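Speaker notes – potting succulents, April meeting, Porkedstead Garden Club

Slot is 3 p.m. Sunday. Start on time. Sign-up sheet goes around first, then lights down.

Open with the question from last month: why do small rosette succulents rot indoors? Mostly it's the pot and the water. Say that up front and then get on with the pots.
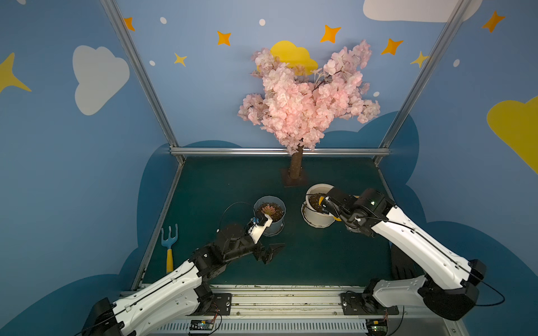 **Lucinda Bellamy**
Workshop lead, Gourlay Plant Room

**Pots**

Look at the two pots under the cherry tree. One is translucent gray plastic, one is white on a saucer. Either will do if there's a hole in the base. Pass around the two from my bag so people can feel the difference in weight.

A pot a little wider than the rosette is plenty. Big pots hold more wet soil than the roots can use.

Mention the hand rake, the blue one with the yellow handle. Use it to loosen the top layer before watering. Go lightly near the stem – the roots are shallow.

**Soil**

Potting soil with perlite mixed in. The white specks are the perlite. Someone will ask about the Praltero mix. I've used it and it's fine, but I still add a handful of perlite per pot.

Expect soil in the saucer. Tip it out before you water or it turns to mud.
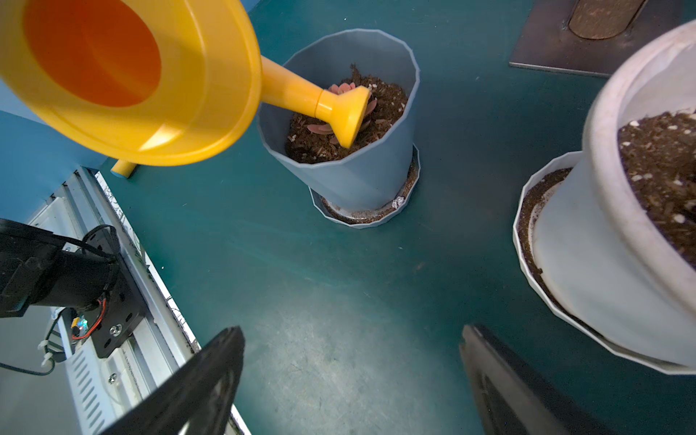 Leave a gap between the soil and the rim, a finger's width. Fill to the top and the first watering carries soil over the side.

**Watering**

Point the rose down at the soil and keep it close. Try to get under the leaves. Water sitting in the middle of a rosette is what starts the rot. Lift the pot before and after so you learn the weight.

Empty the saucer after half an hour. Don't skip this one, it's on the handout too.

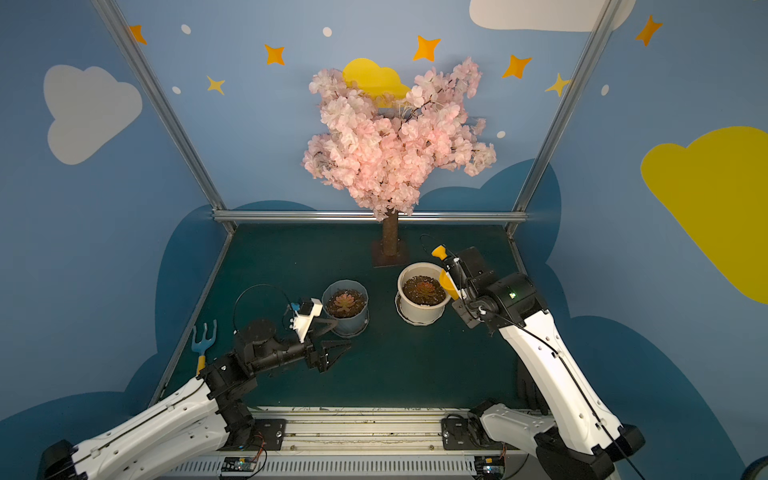 *By Lucinda Bellamy, for the Porkedstead Garden Club*

**Color**

Two reddish plants, both in white pots. Good place to talk about light. Strong light tends to bring out the red and pink, weak light brings the green back and the stem stretches. Ask who has a south window.

The cherry tree is artificial. Say so before someone asks what I feed it.

**Choosing a can**

Show the yellow can. Long thin spout, wide opening on top. The wide top makes it easy to fill at a kitchen faucet. Plastic is fine. Ours at the Nasureck greenhouse gets rinsed after feeding – old feed clogs the rose.

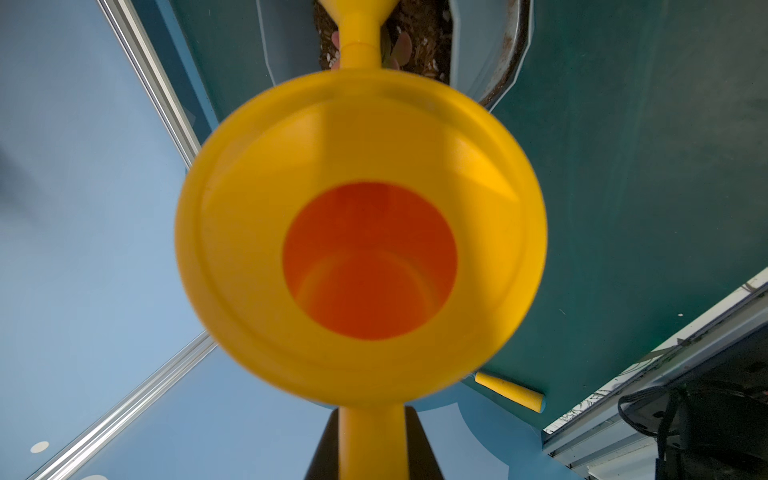 Handout 3, page 2

Read the feeding line aloud: half strength, spring and summer only. Then questions. If we run over, drop the part on leaf cuttings and do it next time.

Remind people to take a pot home. Chairs back against the wall.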